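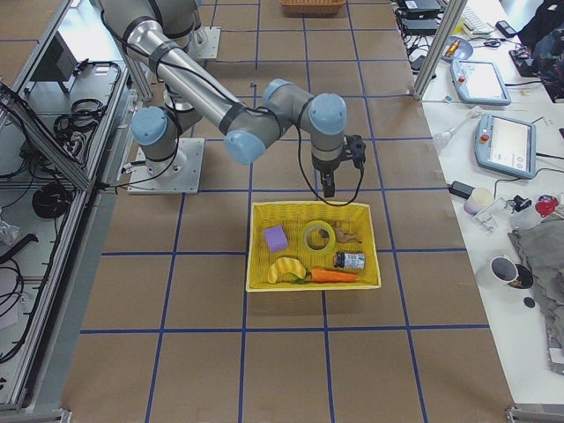
Speaker notes — Engebretsen, long version
Grid placement and the sorting task, 26/09/2026

Slide 1. Title

Wait for the door to close. Say good afternoon, say thank you for having us, and then say the one sentence that the whole talk hangs on, slowly: we wanted to know how much a pair of arms learns from where things start, as opposed to from how many times it sees them. Let that sit for a second. People tend to look up at this point, and it's nice to give them the time.

Slide 2. Where we began

Tell the Clarnby story, but keep it to a minute this time (it ran to 4 in the rehearsal, and I enjoyed every one of them). At Clarnby we collected demonstrations the way most people do. You set an object down wherever your hand happens to go, you run the episode, you pick it up and set it down again. And your hand, bless it, has favorite spots! When we went back and plotted the starting positions, they bunched up in the middle of the table like guests at a party who have all found the same bowl of chips. The far corners had hardly been visited.

The policy was lovely in the middle and hopeless at the edges. Pause for the laugh, if there is one.

Slide 3. The grid

So, tape. Explain that it really is just paper on a table and blue tape on the paper, and that anybody in the room could copy it before dinner. Each episode gets a cell drawn from a shuffled list, and the list isn't reshuffled until every cell has been used. The operator reads the cell, puts the object in it, any which way up, and starts. The basket positions come off a second list.

Someone always asks whether the lines need to be perfect. They don't, and I'd like to say so before the question comes. We only use the cells to spread things out. The positions we report are measured from the cameras.

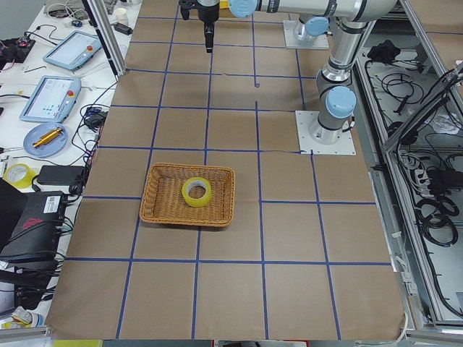 The other thing to mention here is reach. With two arms you have cells that only one arm can get to comfortably, cells that only the other one can, and a band in between where either will do. That middle band turned out to be the interesting part, so please don't hurry past it. Our operators each had a habit about which arm to use there, and the habits didn't agree. We left the first batch alone and wrote a simple rule for the second: nearest gripper takes it, and a tie goes to the left.

Slide 4. The numbers

We have 1,308 episodes in total. Of those, 815 were collected with the grid and the rest by free placement. For the comparison we trained on 300 from each, same settings, same training time. Say "same" twice, because the folks from Kudach will want to hear it twice.

Don't read the chart aloud. Point to the edge cells on the left panel, then to the same cells on the right panel, and let people compare. The gain is at the edges. In the middle the two policies are so close that I wouldn't put money on either one, and you should say that in a friendly, unworried way.

Slide 5. Objects

We kept to ordinary small things with different shapes and different amounts of give. The tape roll is my favorite and I will try not to go on about it. You can take it by the outside or by one wall, and lying flat it gives the gripper very little height to work with. Demonstrators split between the two grasps, and the policy sometimes hovered between them as if it couldn't choose.

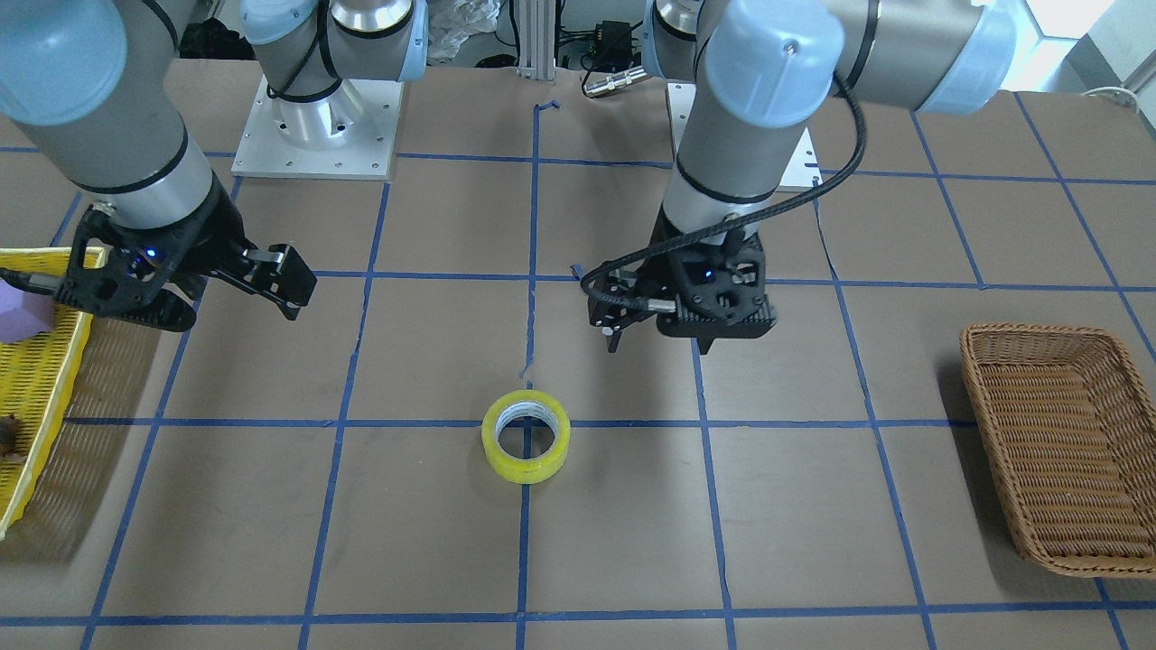
Tape roll on the grid, with a gripper on either side and the empty wicker basket at right.

If there is time, talk about the hovering. We tried asking for one grasp only, and it did help, but we lost some of the recoveries that came along with the other one. I don't have a tidy answer. Say so, and invite people to come and argue with us over coffee.

Slide 6. What we would change

Smaller cells near the edges. A second list for object orientation, which we left to the operators' hands and shouldn't have, given everything I said on slide 2. And a fresh set of objects for the run at Grerkusar in November — the team there has promised us a room with better light and longer tables.

Slide 7. Thanks and questions

Leave the grid layout up on the screen during questions. Repeat each question into the microphone before answering it. If somebody asks for the placement lists, they are in the handout, on the back page, with the tie rule printed underneath.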